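# About Vakadeck

Quick version first, people keep asking by email. We sell shirt sponsorship for small sports clubs. Soccer mostly, some handball, two rowing clubs, one ice rink that we took on by accident and kept.

Started above the ticket office at the Jatulau ground. One desk, one phone, a printer that hated us. The club had lost its front-of-shirt sponsor in March, four weeks before the season, and there was a blank kit and no money for the bus. We found a roofing company in three days. Then the club down the road called. Then their league called.

That's pretty much the origin story.

## What we do

- Find sponsors for clubs that are too small for the big agencies to return a call
- Write the contracts. In plain words, 9 pages max
- Check the logo artwork before it goes to print (you would not beleive what people send us)
- Chase the invoices so the club doesn't have to
- Sort out renewals before the season ends, when everybody is still in a good mood

What we don't do: player agents, ticketing, TV rights, merch stores. Please stop asking about merch stores.

## On betting sponsors

Comes up in every first meeting so it may as well be on this page. We don't place betting brands on youth shirts, ever, including the training tops. For adult teams it's the club's call. We'll bring the offer to the board, along with at least one other offer from outside gambling, even if it's lower. It usually is lower. Some clubs take the betting money, some don't, and we've worked happily with both.

Same rule for alcohol. Energy drinks we argue about.

## Numbers

279 clubs on the books right now. 1204 signed deals since we opened, counting renewals — and we do count renewals, they're half the work. Smallest deal ever was a bakery that paid for the goalkeeper's gloves and a banner. Still a client.

Our fee is taken out of the sponsor's side and it's printed on the first page of the contract. No sign-up cost for clubs. If we don't find anyone, you owe us nothing, we shake hands and try again next year.

## Who we work with

Urbonaitė handles the legal side for us, a two-room law office that has read more kit contracts than anyone should. Anything odd goes to them — image rights, a sponsor going bust mid season, a sponsor changing its name mid season (happens more than the first one).

Vametwood does the printing and the spare sets. They'll turn around 80 shirts over a weekend if the artwork is right. If the artwork is wrong it's a longer weekend.

Clubs are free to use their own printer. Just tell us early, the logo sizes in the contract need to match.
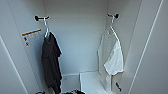
Sponsors, a note for you too. You get the placement you paid for, photos from the first home game, and one person's number for the whole season. No call center. If the club drops your logo for a cup match without asking, we get you the money back for that match. It's in the contract, page four.

Most of our sponsors are local. Dentists, tire shops, a driving school, a lot of plumbers. They want to see their name on a Saturday and have somebody mention it on Monday, and that's a perfectly good reason to sponsor a team.

## Where to find us

Still at Jatulau, same staircase, bigger room. Two desks more than before. Ring the lower bell, the upper one doesnt work. Match days we're closed from noon because you can't get through the parking lot anyway.

Clubs looking for next season: send us last year's league, your average home crowd, and a picture of the current shirt, front and back. A phone picture is fine. We answer inside a week, faster outside of August.

Page last updated Wednesday, July 27, 2022. Fee table coming back once we fix it.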